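How to Walk and Check a Road Edge Before Mowing Season

My name is Azlan Chin and I look after the grass edges on the access road at Hutapea. Sugeng Mangundap taught me this method, and I write it down for the new people who will do it in October.

What you need: good shoes, a bright vest, a bucket, a small notebook, a measuring wheel and a piece of chalk.

Choose your hour

I like to go at 7 in the morning. A cloudy day is very good for this work. When the sun is strong, the curb shines and small cracks are difficult to see.

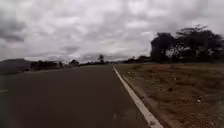
Always walk on the grass side and face the traffic. Set the measuring wheel to zero at the first sign post. Our part is 497 meters long, and I stop every 20 meters to write a note.

Step 1. Look at the edge line. Write "good", "thin" or "missing". Do not use other words, or the notes of two persons cannot be compared.

Step 2. Look at the curb. Where it bends at a corner, go slowly and check both sides of the bend. Soil likes to collect there. Pick up small stones that lie close to the curb, but only when the road is free in both directions.

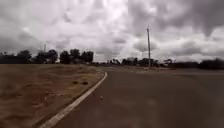 Step 3. Look at the ground beside the road. Bare soil, dry grass and green grass are three different notes. If the soil is bare for more than one stop, mark the curb with chalk, so the mower driver will lift the blade.

Step 4. Look across the pavement for dark places. It can be an old stain, it can be a hole. Do not decide from far away. Write the distance and come back with a second person who watches the cars.
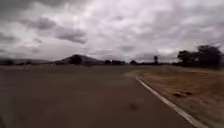
White edge line and dry grass verge under heavy cloud.

After the walk

Copy your notes to the Rerollow sheet the same day. Put the bucket back in the shed, and please wash it first.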